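Matvii Dmytriv
2022-12-12

A friend has sent me the Jastness "clear desk" plan for the third time, so I've read it properly. All 2,000 words of it. I have doubts. Thread.

The plan, for anyone lucky enough to have missed it: you keep one notebook on the desk. You write in it with a pencil. When you're done with a page you tear it out, bin it straight away, and carry on. Do that for 30 days and your desk is supposed to be clear for good.

First problem. Tearing a page out of a spiral notebook never gives you a page. It gives you a page plus a load of fringe. The little notched bits come away from the wire and go wherever they like, mostly the carpet.

The plan says to "remove the edge in one calm pull". Have the people at Jastness ever met paper? I get one calm inch, then it veers off and takes a corner of next week's shopping list with it.

And then you've got a long strip of edging in your hand, which weighs nothing and clings to everything. Sleeve, jumper, the dog. I would call that a second tidying job created by the first.

Someone will say buy a notebook with perforated pages. Fine. I had a Wernach one in August. The perforations gave way at the top of the page and then lost interest halfway down. I went back to tearing along a ruler like it's primary school.

Second problem, the desk bin. I do see the appeal of a tiny bin with a hinged lid. It looks like you've got your life in order. But a small bin fills up in no time if you're feeding it whole sheets, and a lid just means one more thing to open when you've got a handful of scraps.

What happens in every house I know is that the lid gets left up after the first morning. So now you own a bin that takes up more room than a bin without a lid.

Third problem, and this is the one that annoys me. The "maybe box". You're meant to have a see-through plastic box for any scrap you can't decide about, and empty it at the end of the week. Do they know what a week is like?

My mum had one of those in the house at Landeg. Same box, same scraps, for years. There was a phone number in it for a plumber who'd retired. Being able to see the mess through the side didn't make her deal with it any quicker.

I'll give them the pencil. A pencil is fine. You can rub things out instead of starting a new page, and that probably saves more paper than the rest of the plan put together. It gets two lines near the bottom.

Photos below, make up your own minds.
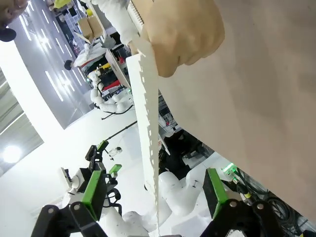
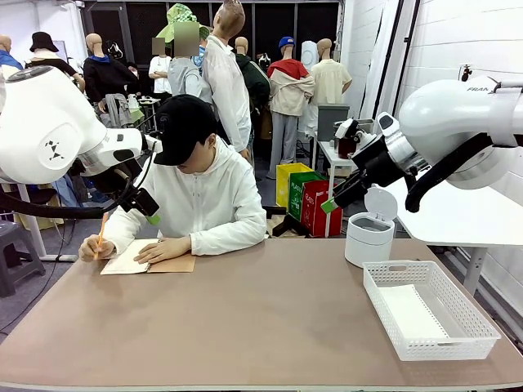
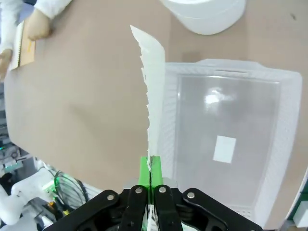

First one: long strip, notches all down one edge. Second: pencil, notebook, small white bin with its lid up. Third: torn strip, and a plastic box with a bit of paper in it.

Look at the ragged side on the strip in the third one and tell me again about one calm pull.

My own plan is cheaper. Leave the pages in the notebook. Shut the notebook. Desk's clear.

If anyone in Flellcombe wants a barely used Wernach notebook with most of its top corners missing, message me. Collection only.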